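Wiring an old house for smart switches, the short version

The electrician behind Relow has been retrofitting houses in Demissie for years. Caught between jobs, phone going the whole time.

First thing on any call? "Open the switch box and look for a neutral. Half the older places don't have one." No neutral, fewer choices. Fletetti makes a dimmer that works without — "fine, but it hums with cheap bulbs."

Most of the February calls were the same. Okumau hubs dropping offline after an update. The fix was dull: split the wifi bands, re-pair everything, go home.
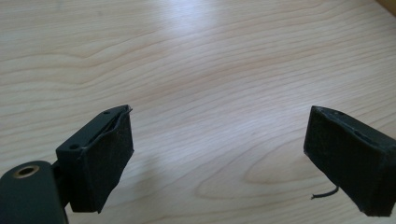
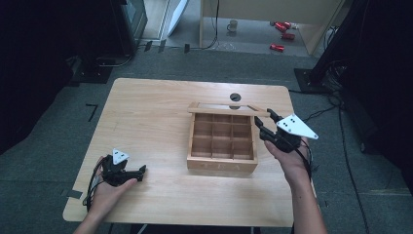

Cost came up next. One recent house ran $2385, hub and labor included. "I'd quoted 2000. Then we found 2 dead circuits upstairs." The owners paid without a fuss, wich isn't always how it goes.

And people who want to do it themselves? Go ahead, with plugs and bulbs. "Switches, kill the breaker and test it. Then test it agian." Motorized shades are another matter, up to $1000 a window. "Start with the thermostat. Live with it a month, then call me."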